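Prelis Guest Rooms, Narnlow
Housekeeping robot: room safety check with comments
Checked by: Heike Hollmann
Present for housekeeping: Rainer Gerlach
Date: 4 August 2021
Ratings: OK / Needs work / Not checked

1. Before the shift

1.1 Stop button tested at the charging point. OK
1.2 Remote stop carried by the attendant on the floor. Needs work
Comment: The remote was in the linen room when I arrived. It has to be on the person working the corridor. Two attendants said the clip comes loose when they bend to make beds. A lanyard with a breakaway catch has been ordered from Bauerfeind.
1.3 Gripper fingers free of thread, hair and cleaner residue. OK
1.4 Handover sheet signed by the late shift. Needs work
Comment: Signed on most days in May, then less and less. Rainer will move the sheet next to the key cabinet.

2. Corridors and bedrooms

2.1 Route clear of carts, trays and guest luggage. OK
2.2 Travel speed reduced when a person is within 4 feet. OK
2.3 Guest notice on the door handle before the robot goes in. OK
Comment: Attendants knock and go in first. This stays the rule, including for rooms marked as vacant.
2.4 Attendant stays out of the space between robot and bed. Needs work
Comment: Seen once during the check. The attendant reached past an arm for a pillowcase. Refresher talk given on the spot.

3. Bathrooms
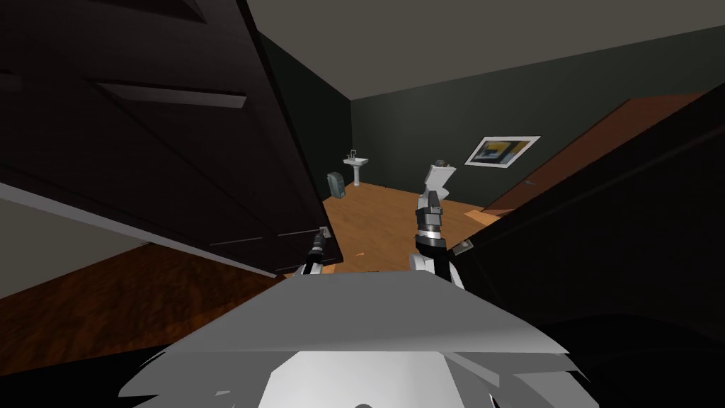
Bathroom entry is the part of the job that has changed most for the attendants, and it produced most of my comments. The robot now does the first pass and the attendant finishes by hand, so two workers share a small room that used to hold one. With a dark door on either side of the opening and both arms reaching forward, there is no good place for a person to stand in that doorway. The attendant waits in the bedroom until the robot has backed out and its arms are down.

3.1 Doors fully open and held before entry. Needs work
Comment: Doors are being opened by hand and left to stay put. Use the rubber wedges. Fingers are to be kept away from the hinge side at all times.
3.2 Floor free of small items. Needs work
Comment: Caps, hairpins and soap wrappers must be picked up before the robot goes in. Attendants asked who is responsible for this. It is the attendant, and the room time has to allow for it.
3.3 Waste bin returned to its marked spot. OK
3.4 Wet floor sign put out after the pass. OK
3.5 Cleaning agents kept off the robot and handled by staff only. OK

4. Staff and workload

4.1 All attendants trained on stop, release and restart. Needs work
Comment: The two newest have had stop only. They may not work with the robot alone until the rest is done.
4.2 Room quota reviewed after the change. Needs work
Comment: The plan from Lorkov assumed 20 minutes saved per floor. Attendants report that waiting at bathroom doors uses up most of it. They bend and scrub less, and several said their knees are better for it, but they also feel watched by the timer on the tablet. The quota should not go up until waiting time has been logged properly.
4.3 Near misses can be reported without a name. OK
Comment: Box is in the break room. Cards had run out and were refilled.

5. Follow-up

Door wedges for every room on the robot's route: Rainer Gerlach
Remaining training: Rainer Gerlach
Waiting time log, all shifts: floor attendants, collected by Heike Hollmann
Items 1.2, 2.4 and 3.1 will be checked again at the next visit.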